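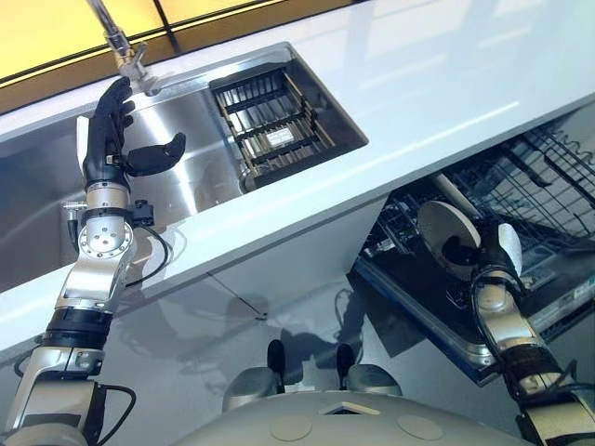 Kitchen bay, right hand on a plate, left hand by the faucet.

From: Kacper Sobczak
To: home-robot-practice list
Subject: Re: Draft 3, section on dishes and wet areas

Emiliano Salinas wrote:

> I've read draft 3 twice now and I still don't see why the kitchen
> section needs to be longer than the one on stairs. A plate weighs
> nothing. If the arm is force limited and the operator has a stop
> button, what else is there to say? We at Nestton have put nearly
> 3,000 plates through a dishwasher and the worst thing that has
> happened is a chip.
>
> Also, "the idle hand shall be parked" is far too strict. Parked
> where? By whom? Our operators use the second hand for balance and
> for holding the door. You'd be outlawing half of what they do well.
>
> I'd cut the whole thing to one paragraph and point people at the
> general clause on handling.
>
> Emiliano

Emiliano,

Thanks for reading it twice. That puts you ahead of most of the people who have voted on it.

I'll take the length complaint first. Stairs got a short section because we all agreed about stairs: don't, unless you have a very good reason and a harness. Dishes got a long one because everybody on this list thinks their own way of doing dishes is the natural one, much as in marriage.

On plates weighing nothing, agreed. The force limit is there for people, though, and it does its job for people. It has no opinion about a plate held by the rim. In the picture at the top the right hand has a round plate on edge in front of the open machine, with the rack pulled forward. A perfectly ordinary grip. If it slips, the arm will stay well inside every limit in the general clause while the plate goes to the floor. So the handling clause is satisfied and somebody gets the broom. I'd like a rule that notices the broom.

What I have in draft 3, for those who skipped to the voting page:

Before the arms are enabled, the operator says out loud which way the door opens and whether it is up or down. Yes, out loud. We tried a checkbox at Ivwood and it was ticked every time, including once when the door was shut and the robot was asked to load it.

With the door down, the base does not move. Arms and torso only. If you need to shift the base, the plate goes back on the counter first. The open door sits at about shin height for a person and exactly nowhere in the operator's attention, and I have watched very good operators drive into one while looking hard at a fork.

Keep one stretch of counter clear, next to the sink, for putting things down when you change your mind. In our bay it's the bit to the right of the basin. Nothing lives there, and that includes coffee. Kindly tell your visitors.

Glass and knives are out of scope until we have numbers we'd be willing to show each other.

Now the idle hand. You're right that "parked" is a bad word and I'll give it up without a fight. But look where the left hand is: up by the faucet, fingers together, thumb out, while the right one gets on with the plate. I'd call that idle for the purposes of the clause, because it isn't holding anything. The operator may well have plans for it. The clause has to work without knowing what they are.

What I'd propose for draft 4:

"A hand that is not holding or supporting an object shall be kept clear of faucets, handles and edges that it could catch on if the torso moves. If it is needed for the task, the operator names the task."

By that wording our own picture needs a second look, and I'm fine with that. How close is too close to a spout? I had a hand's width in an earlier version and Berkness asked whose hand, which was annoying and fair. Suggestions welcome, ideally in inches.

Your balance point I don't buy. If the robot needs its other hand to stay upright while holding a saucer, the trouble is somewhere other than in section 7. Holding the door is a real use and passes under the new wording, so your operators remain within the law.

Cables. Ntuli wants a line about them and I think they have a case. Ours loop down from the left wrist, and there's one along the right forearm as well. None of that matters over an open floor. Over a rack full of tines it's a different hobby. Their text is "no free loop larger than can be snagged by the fixture in use," which I can't measure and neither can you. I'd rather have a plain rule: before the first plate, move the arm slowly over the rack with the hand empty and watch the cable the whole way. It takes 2 minutes. If it touches, tie it up and do it again.

Water I've left alone. The section title says "wet areas" and the body says almost nothing about them, as three people have pointed out with varying degrees of joy. My view is that the sleeve and seal people should write it, and until they do the rule is that taps are not turned on during an arms-enabled session. If your hands are rated for it, good for you, put it in an annex.

One last thing on your 3,000 plates. I believe the number. We logged 307 here by July before we stopped, and I couldn't tell you from our log how many were set down badly and fixed by the operator before letting go. Ours just says "done." Does yours say more? If it does, I would trade you the whole of section 7 for a look at it.

I'll send the draft 4 text once I've heard from you and Ntuli. Anyone who objects to saying the door position out loud can do so on the list, in writing.

Kacper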